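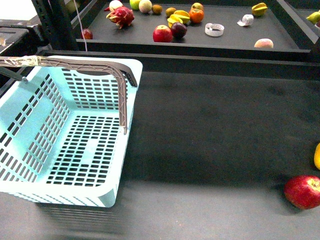
Bianka Hegyi reported that the readings at the north retaining wall had drifted again overnight and asked whether the anchors at Kastik should be retested before any further excavation took place. She noted that load cell 8 showed a steady fall while the cells on either side had not changed, and that the drainage layer had been completed two shifts earlier.

Search this site Enter keyword Go

Ticket: Load cell 8, north retaining wall, Kastik
Opened: 27 Apr 2019
Assigned to: Amr Ramadan, Ground Monitoring
Status: Closed, with conditions

Print this page | E-mail this page

Summary of the fault

The logger recorded a drop of 80 kN at anchor 8 over a single night. The alarm level for this wall is a change of 30 kN between readings. Excavation in front of the wall was stopped under the standing instruction, and the site office at Harkora was informed by telephone. The survey targets on the capping beam showed no movement beyond the normal daily range.

Log of actions

1. The logger was restarted and the stored readings were downloaded. The fall was present in the raw data and had not been introduced by the conversion sheet. No change.

2. The cable for load cell 8 was exchanged with the cable for load cell 7 at the junction box. The fault remained with load cell 8. The logger channel and the upper length of cable were therefore ruled out.

3. Insulation resistance was measured from the junction box down to the anchor head. The result was low on one pair. Etelka Sipos requested that the measurement be repeated with the lower connector opened and cleaned. The second result was also low.

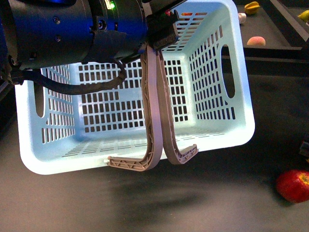 4. A lift-off test was carried out on anchor 8 by the stressing crew. The jack and pump were calibrated as a set and the certificate is attached to the paper copy of this ticket. Lift-off was reached at 1000 kN, in agreement with the lock-off record. The anchor has not lost load.

5. The protective cap was removed and the cable entry was examined. The outer sheath had been cut where it passes over the edge of the waler. The cut is in line with the fixing for the new drainage layer.

6. The damaged length was replaced and the new cable was run in steel conduit. Load cell 8 returned to its earlier value and has been read at every shift change without further drift.

Cause

Damage to the cable sheath during installation of the drainage layer, followed by water entering the cable. Géza Kovács has accepted this finding for the contractor, Bozsik. He does not accept that the route of the cable was marked on the drawing issued to his crew, and that question has been passed to the contract file.

Conditions for closing

Excavation may resume to the next level only. Volker Gerlach is to confirm in writing that the remaining cable entries on the north wall have been inspected. The east wall was fitted out by Ultevov under a separate order and is not covered by this ticket.

Any further alarm at anchor 8 is to be entered as a new ticket with a reference to this one.

Print this page | E-mail this page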